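Storage notes, 2020-07-03

Humidity in closed cabinets: spring readings from Terkanside

The spring run of humidity readings at Terkanside is complete and the results are summarized below. The full table has been placed in the shared folder under the old name, so existing links still work. Anyone who saved a copy before the start of July should replace it, as two columns were swapped in the draft.

The question behind the run was a narrow one. The target for paper storage is 50 percent relative humidity, and the room holds to it well when measured at the wall sensor. Paper is not stored at the wall sensor. It is stored in boxes, the boxes are inside cabinets, and a closed cabinet exchanges air with the room slowly. The wall sensor therefore tells us what the air handler is doing and very little about what the paper is exposed to.

Prosta loggers were placed in pairs, with one on the shelf in open cabinet air and one inside a closed box on the same shelf. A single logger was left on top of the cabinet row as the room reference. All units were checked against the salt jar before and after. One unit had drifted by 3 points of relative humidity at the second check and its data were dropped, which removes the lower shelf of the end cabinet from the results.

Memory on the Prosta is 4000 readings. At one reading every half hour it fills before a 13-week quarter is over, and once full the unit stops recording without any warning on the display. This has caught us before. The loggers were downloaded and cleared at the midpoint, and the gap in each series at that point is the download and not a fault.

Results by position:

Room reference. Daily swing follows the air handler schedule closely. The night setback is visible every evening as a short rise, and a second, smaller rise follows when the outside air damper opens in the morning.

Open shelf. The same pattern, later and flatter. Most of the morning rise is gone. Shelves against the outside wall read damper than those on the corridor side through the whole run, with the difference narrowing as the wall warmed up toward summer.

Closed box. No daily pattern at all. The trace moves over days and follows the average of the cabinet, which is what would be expected from a sealed volume mostly filled with paper. Paper takes up and gives off moisture readily, and a full box will hold its own humidity against a fair amount of change outside it.

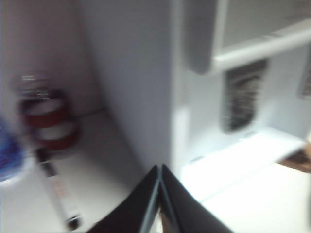
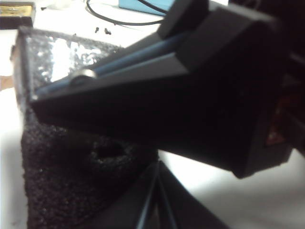 After the interim figures went out, one reader wrote that the closed-box result had been oversold. Her argument was that a full box buffers well, but a half-empty one contains less paper and more air, and every box in the run had been packed to capacity. She asked whether anyone would claim the same flat trace for a box holding a single thin folder.

No such claim can be made from these data. The packing level was fixed at full so that the shelf positions could be compared, and it was not varied. A partly filled box should respond faster, though how much faster will depend on the fit of the lid as well as the contents. The autumn run will include part-filled boxes at Sundo, where there is more spare shelf space to work with. Until then the finding should be quoted with the words "full boxes" attached.

A separate point concerns the cabinet doors. Van Acker has quoted for replacement door seals on the corridor row, on the grounds that a tighter door would steady the cabinet air further. The readings do not support the expense at present. The open-shelf swing is already within the limits we work to, and a tight seal has a cost of its own: acetic vapor from older folders leaves a cabinet by the same gaps that let room air in. Where vinegar odor has been noted, the doors are better left as they are until the folders have been changed. The quote has been kept on file.

The outside-wall shelves are a different matter. Their readings were never out of range, but this was a mild spring and the margin was thin on the lowest shelf. Two measures are proposed. The first is to pull the cabinets forward to open a gap behind them, so that air can move between the cabinet backs and the wall. The second is to move photographic material off the lowest shelves and put bound ledgers there. Neither requires new equipment. Moving the row does mean emptying it first, and the work should be booked with the reading room so that requests can be held for the day.

Practice for the summer quarter:

Leave logger intervals at half an hour and download at the midpoint. Write the download date on the tape on the back of the unit — the clock in the older Prosta units resets when the battery is changed, and without the written date the series cannot be lined up.

Put box loggers in the middle of the contents and not under the lid. A logger touching the lid follows the shelf air and makes the box look worse than it is.

Note every occasion when a cabinet door is left open for more than a few minutes. The log sheet has a column for this and it was mostly blank in spring, so three short spikes in the open-shelf series remain unexplained.

Salt jar checks are due before the loggers go back in. The jar at Sundo needs a new gasket and should not be used until it has one; bring those units over to Terkanside for the check.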